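Two-arm bench checks before a cloth run, with my comments
2 min read

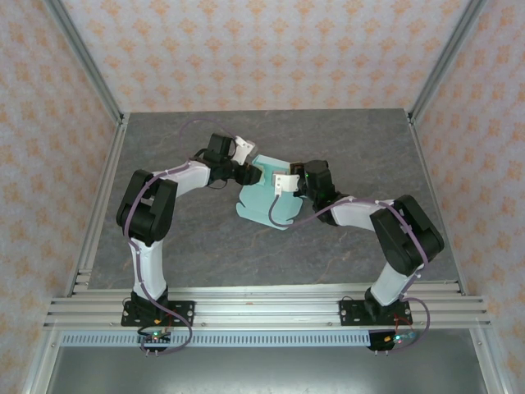
I do these every time at Grornport, even when I'm only nipping back for one more go.

1. Base plates: screws tight on the front rail. OK.
2. Cables: clipped along both arms, enough slack at the wrist. OK, though I'd like another clip on the left (I always say that!).
3. Stop button: press it, don't just look at it. OK.
4. Speed limit: set low for anything with both grippers close together. Was still on yesterday's setting, now fixed.
5. Hands out before power on. Yes, even for a quick tug at the cloth.

Next check due in February.

Related:
Teltska stop button test sheet
Labelling cables the Bedo way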